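Stop grading the demo

I have helped run the after-school robotics elective at Estow for 7 years, and every spring we have the same argument. Families come to the open house in May, the students run their projects, and whatever happens in those few minutes becomes most of the grade. I think we should drop that. The grade should come from the logbook and the weekly work, and the open house should go back to being an open house.

The two-arm project is the best case I have. Students get a pair of small arms on a shared rail and a flat object to handle between them. They have one semester. To a parent walking past, it looks like very little. A person can do it half asleep. For a student it means calibrating two arms, agreeing on one set of coordinates, and writing motions that bring both grippers into the same few inches without a collision. 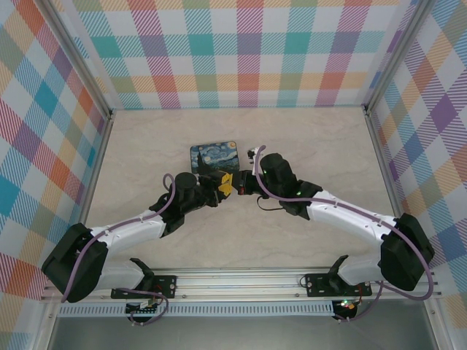 Most of the semester goes into that last part. One team this year, who named their project Clernatura for reasons they kept to themselves, logged 3,294 lines of notes and code comments before they were happy with how the arms approached each other. I read nearly all of it. There were wrong guesses in there, a joint offset typed with the wrong sign, and a long stretch where two students disagreed in writing about which arm should move first. It was the best work I saw from anyone in the room.

At the open house their run stalled. Under the rubric we use now, the demo is worth 50 points and they lost most of them. Another team kept their motions simple, wrote almost nothing down, and had a clean run on the night. They got the higher grade. I don't blame them. They read the rubric and did what it asked.

The case for the demo is that engineering has deadlines and a machine has to work when someone is watching. I take that seriously. I spent a good part of my working life at a small packaging firm, Clovow, and we had customers standing over our shoulders more than once. But when a line stopped in front of a customer, we were judged on whether we could say why and how soon it would run again. A student who can open a logbook and point to the cause has shown me that. A student whose arm happened to behave has shown me less.

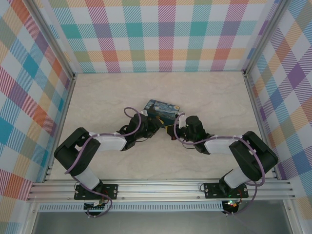
There is also the matter of what a demo grade does to the last month. Teams stop trying things around the middle of April. They find one sequence that runs, they freeze it, and they guard it. Nobody moves the object to a new spot or turns it a little to see what breaks, and those are the questions I most want them asking. I have watched students refuse to fix a known bug – a real one, in their own notes – because fixing it might upset the run.

My proposal is plain. Out of 200 points for the semester, put 120 on the logbook, 60 on weekly check-ins where the student explains the current problem to an adult, and 20 on showing up to the open house and talking to visitors. The robot can stall all night and it costs nothing. The Cheng Cup in the fall already rewards performance under pressure, and students who like that kind of thing can enter it.

It will mean more reading for those of us who grade. Logbooks are slow, and some of the handwriting is terrible. I would still take a stack of them home over standing at a table with a stopwatch, and I would like us to try it for one year before the rubric goes out again in August.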